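Community | Food and Drink

Itmont canteen swaps paper cups for reusable ones

The canteen at the Itmont community building has stopped handing out paper cups with cold drinks. Visitors now take a reusable cup from the end of the counter, fill it, and leave it in a gray crate by the door when they are done.

The change started in April, after two months of trying the cups out on the smaller drinks table upstairs. The canteen bought 493 cups in the first order. They replace paper cups that were used once and could not go in the building's recycling because of the lining.

According to the canteen's notice, 2090 paper cups were thrown out in the last month before the switch. Most of them came from the lunch period between noon and 1:30 p.m., when the classrooms on the ground floor let out at the same time as the offices on the second.

The cups were supplied by Mundesow, a kitchenware wholesaler that already delivers plates and trays to the building. They come in a handful of plain colors and have no lettering or logo on them. The canteen asked for that so that cups lost or broken later can be replaced from stock without waiting for a print run. The colors have no meaning, and visitors can take whichever they like.

Prices have not changed. A cup of juice or iced tea costs the same as before, and tap water is still free. There is no deposit. The canteen considered one and dropped the idea after the trial upstairs, where nearly all of the cups came back the same day. It says it will look at the question again in the fall if too many go missing.

Bottled drinks are still sold from the cooler next to the register. Anyone who buys a bottle can take a cup to go with it, and people who want to split a bottle can take two. Empty bottles go in the bin marked for plastic, with the cap screwed back on. They should not be left in the crate with the cups, where they have jammed the lid more than once.

Washing is done on site. The canteen's old dishwasher could not keep up with lunch, so a second one from Illik was put in along the back wall of the kitchen. A full load of cups takes one cycle, and the crates are emptied at 11 a.m., 1 p.m. and 3 p.m. Cups left in the classrooms are picked up in the evening. The canteen asks people not to stack them with drink still inside and not to use them for paint water, which happened several times during the trial.

Hot drinks are not part of the change for now. Coffee and tea are still served in the china mugs, or in a paper cup with a lid for people who take them out of the building. The new cups are meant for cold drinks only and should not go in the microwave.

The small table in the upstairs hallway, where the trial took place, will stay. It has a white top and stands against the wall, and it is stocked in the morning for meetings in the Unnithan Room. Groups that book the room can ask for cups and bottled drinks to be set out there ahead of time. Requests should be made at the front desk by 4 p.m. the day before. 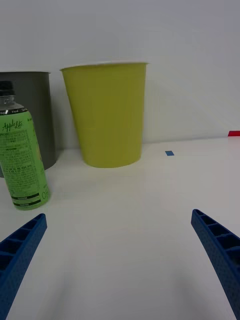

One regular at the upstairs meetings wrote in the canteen's comment book that the cups were nicer to drink from than the paper ones, but that there ought to be a crate on that floor too, as people end up carrying their empties down a flight of stairs or leaving them on the windowsill. The canteen has written underneath that a second crate is on order.

Another request in the book was for a smaller size for children. Mundesow does carry one, and the canteen says it may add some before the summer classes begin. Until then, children's drinks will be poured into the regular cups, half full on request.

Groups that bring their own food to the building may borrow cups from the canteen at no charge. They need to be rinsed and returned to the crate by closing time. Larger groups should ask at the front desk first so that enough are left for lunch.

The canteen is open from 8:30 a.m. to 4 p.m. The cooler and the upstairs table are closed during the evening classes.

Filed under: Canteen, Recycling, Around the Building

Last updated: April, 9:40 a.m.

Get building news in your inbox once a month. Enter your email address to sign up. You can unsubscribe at any time.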